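Home / News / Robotics / Standards / Events

Category: Good Practice & Guidelines

3 min read

August 2022

A common rulebook for hand-held gripper recording is finally on the table, and it's a good read! The first public draft of the Onstead guide went up this week. In 31 pages it sets out how people should record household chores with gripper tools, so that one group's recordings can be used by another group without weeks of cleanup.

If you've ever tried to combine two sets of demonstrations made in two different cities, you know why this matters. One team starts recording with the jaws open, the next starts with them shut. One team throws away every fumble, another keeps the lot and labels none of it. The robot arm learning from all this has no idea that the people behind the recordings were following different house rules.

Work on the guide started in March, when Stestura and Jultberg found they had each written a private handbook and that the two disagreed on nearly everything, down to what counts as a finished task. They put the handbooks side by side, asked the Ormsby lab to referee, and built the draft from whatever survived. It has 18 rules, and most of them fit in a sentence or two. A person could read the whole thing over lunch and record a decent session that afternoon.

The part I like best is the chapter on real homes. The draft asks for ordinary kitchens, with the counters left the way the household keeps them. Moving knives, glass and anything hot out of reach is required. Tidying beyond that is discouraged, and so is swapping the family tablecloth for a plain one. Small, thin objects get a section to themselves (chopsticks, straws, pens), as they are where grip habits differ most from one operator to the next.

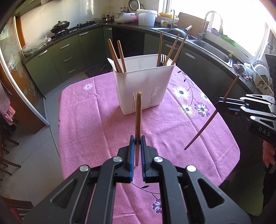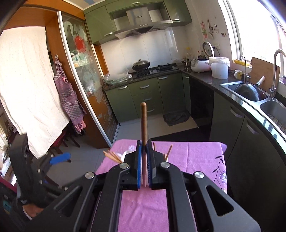 Chopsticks held upright between the jaws, at a kitchen table.

For thin objects the guide says to close the jaws slowly, hold still for a full second before moving off, and let the pads do the work without squeezing harder than the task needs. A dropped stick stays in the recording and gets a "drop" label. That last point was argued over for weeks, and I'm so glad it went the way it did. Recordings of things going wrong are useful, and they have been tossed out far too often.

One reader of the draft has already written in to say that the full second is too long, that operators working through a big batch will start cutting it short by the end of the first hour, and that a rule people quietly break is worse than a shorter one they keep. The same note asks for a separate line on left-handed operators, who get no mention anywhere in the draft. Both are fair, and the comment form is open for exactly this kind of thing.

There's a solid chapter on consent as well. Everyone who lives in the home has to agree before a session, including people who plan to be out that day. Mail, family photos and screens get turned over or put away. Anyone in the household can ask for a recording to be deleted, and the group has 23 days to do it and confirm in writing. Groups that already share their data will have to go back and check that older sessions meet the same bar, or mark them clearly as recorded before the guide.

Operators get some attention too, which is lovely to see. The draft calls for a break after every half hour of recording, a wrist check at the start of each day, and gloves in more than one size. It also says that operators should be credited by name if they want to be.

To try the rules out, the three groups plan to record 2,000 short tasks this fall under the draft wording. Ormsby will then train on the mixed set and report which rules made a difference and which could be dropped. The plan is to publish that report whichever way it comes out, along with the labels.

Following the guide is voluntary, and there is no badge or certificate attached to it for now. Groups that use it are asked to state which version they followed and list any rules they skipped. Comments can be sent through the form on the Onstead project page, and a second draft will come after the fall recordings are in. If you record with grippers at all, even a few sessions a month, go and read the thin objects section first.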